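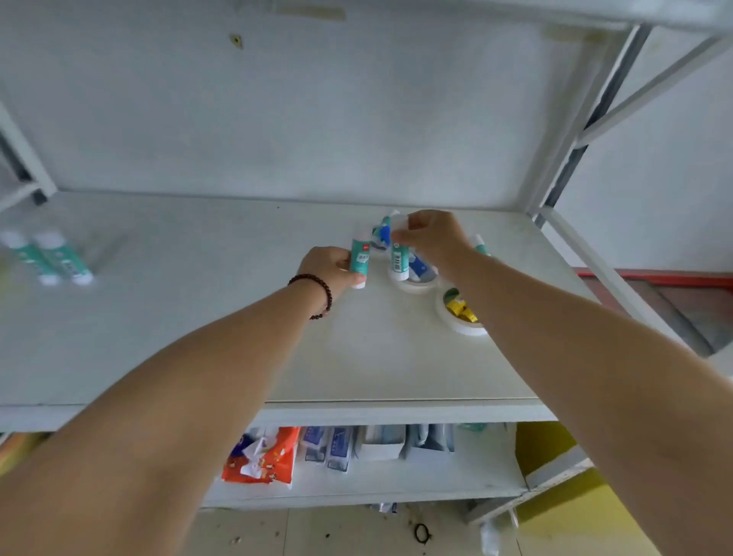
## October, darkroom notebook, 4:40 p.m.

Theme this month is "Quiet." Dušan Šťastný picked it, then talked for most of the first hour about why. His own entry is a print of a parked bus.

Mine was supposed to be the kitchen window at the Trondmont house, the one with the cracked sill, from the roll I shot when we were clearing the place out. I was a noisy kid in every room of that house except the kitchen, where you could be handed a potato to peel. So: window, gray light, nothing going on. I thought it would take one sheet of paper and a cup of coffee.

### Test strips

Negative is thin. I'd written "fine, trust it" on the sleeve, and I'd like a word with whoever I was that day.

- Strip 1: grade 2, f/8, steps of 3 seconds. Everything the color of dishwater.
- Strip 2: grade 3, same steps. Window starts to look like a window. Sill crack visible at 12 seconds.
- Strip 3: grade 3 again, because I'd put strip 2 in the fixer before the stop bath and no longer believed anything it told me.
- Strip 4: grade 3½, 14 seconds. Keeper, more or less. Shadow under the sill goes to a real black and the curtain still has threads in it.

Developer was at 20 °C when I started and had dropped by strip 4. The tray warmer is the old Nowicki, which has two settings, off and soup. I left it off. Anyone repeating this should check the thermometer between sheets and not, as I did, at the end with an expression of surprise.

### Full sheets

Sheet 1: 14 seconds straight. Curtain good, top left corner of the sky blank. It looks as though somebody had erased the neighbor's roof, which in fairness I often wanted to do.

Sheet 2: 14 seconds, then burned the corner for 22 with a card. I moved the card too little and got a line across the sky like the edge of a wet towel. Dušan said it had "weather." He was being kind, or he was thinking of his bus.

Sheet 3: same times, card kept moving. Roof is back. The line is gone. There is now a thumb-shaped pale patch on the right, and the thumb is mine.

Sheet 4: the one. I've put it in the wash and I'm not touching it, looking at it under other lamps, or asking for opinions until it's dry.

### Paper

Trallon fiber, the warm one. It dries darker than you think. I wrote this down last time too, in capitals, and then lost the page. For my own future use: pull the exposure back by 8 percent from whatever looks right in the tray. On a 14-second print that's a hair over a second, so the timer set to 13 will do. Sheet 4 was made at 13. Sheets 1 through 3 were made by a man who had lost the page.

The curl is something else. Drying face down on the screens helps, and so does a night under the atlas.

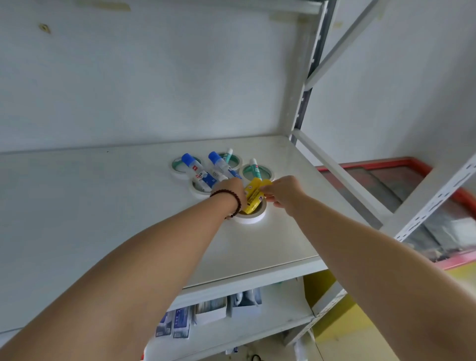
Mounting is where I usually ruin things, so I'm writing out the order before I start. Trim the print after it has been flat for a full night, then mark the board lightly in pencil, then hinge at the top edge only. No glue on the final print. For the dummy layout, the cheap version we shuffle around until the page stops annoying us, glue sticks are fine, and there are two with bright blue caps on the white shelf, parked in and across the rolls of tape. Five rolls, teal-green cores, all lying flat. Take one roll to the bench and put it back on the shelf. The hinges on the real print get the proper linen stuff from the drawer, whatever the clock says.

Dummy order for the Zillside wall, left to right, subject to a fight:

1. Dušan's bus
2. My window
3. The empty swing, if the scratch can be spotted out
4. Bus again, smaller (his idea)

I'd swap 1 and 2. A window first lets you in, and then a bus takes you off somewhere. He'd rather start with the bus, on the grounds that it's bigger.

### Loose ends

The Zillside people want a paragraph to go with each print. I tried to write mine during the wash and got as far as "My grandmother's kitchen was a quiet place," which is true only if you leave out the radio, the dog and my uncle. What I remember is that the noise stopped at the window. You stood with your elbows on the sill and the yard did nothing for a while. I don't know if any of that is in the print. The crack in the sill is in it, and I know I made that crack, with a hammer, looking for a hammer noise.

I may leave the paragraph at one sentence about the crack.

I also looked at how many frames from the clear-out are still unprinted: more than 3,000, if you include the ones where the lens cap made its contribution. At the present rate of one usable print an afternoon, I'll be finished when the enlarger is in a museum.

To do next session:

- mix fresh fixer, the current bottle smells like a decision I keep putting off
- re-label the grade filters, 3 and 3½ are in each other's sleeves (this may explain strip 2)
- spot the swing, smallest brush, good light, no talking
- ask Dušan for the bus negative and see what it does at grade 2
- tape this page into the notebook so I don't lose it again

Wash off at 6:15. Sheet 4 is on the screen, face down.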